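Harent spring meetup, my slot is after the coffee break. Keep it to 18 minutes, leave time for questions!

OPENING
Say hi, say which team I'm on (last time I forgot). Then straight in: I want to talk about the afternoon Hovar fell over picking up a pillow. Pause, people usually laugh. It's a funny sentence and it was a pretty scary noise.

WHAT HAPPENED
We were in the Rudd room running the tidy-up task. Bend, grab whatever's on the floor, stand, put it on the couch. We'd done 41 runs that week and I was feeling good, maybe a bit smug. On the next one Hovar bent down fine, closed both hands, started to stand, and went over sideways. I hit the stop button, but late. By the time my thumb was down the robot was too. Cracked shoulder cover, bent bracket, no people hurt. Say that last part clearly, someone always asks.

WHAT WE THOUGHT IT WAS
Ankle motor. I was so sure! We lost 4 days on that ankle. Swapped it, tested the old one on the bench, and the old one was perfect. (Don't rant about the bench. Keep moving.)

WHAT IT WAS
Grenus, our balance software, treats anything in the hands as part of the robot. Fine with a box. But a corner of the pillow had gotten under one foot, so the hands were pulling up on something the foot was standing on. Grenus read that pull as a heavy load and leaned to make up for it, and then the corner popped free and the load was gone. Show the force plot, let people look at it for a bit before I talk.

WHAT WE CHANGED
Now if the pull at the hands climbs too fast during a stand, Hovar opens the hands and holds still. We also moved the person with the stop button closer, and that person does nothing else. Tell them I used to type notes at the same time. Yes, really.

LAST SLIDE
The part I still worry about is foot clearance, and I want to end there because we haven't solved it. Look how little room there is with a pillow flat on the carpet right up by the couch: both feet come up to its near edge, and the hands have to work just outside them. Our new rule wants 5 centimeters between foot and object before the hands close, and soft things keep breaking it. Ask if anyone has a better idea, then questions.

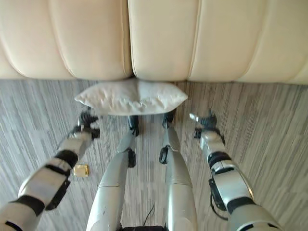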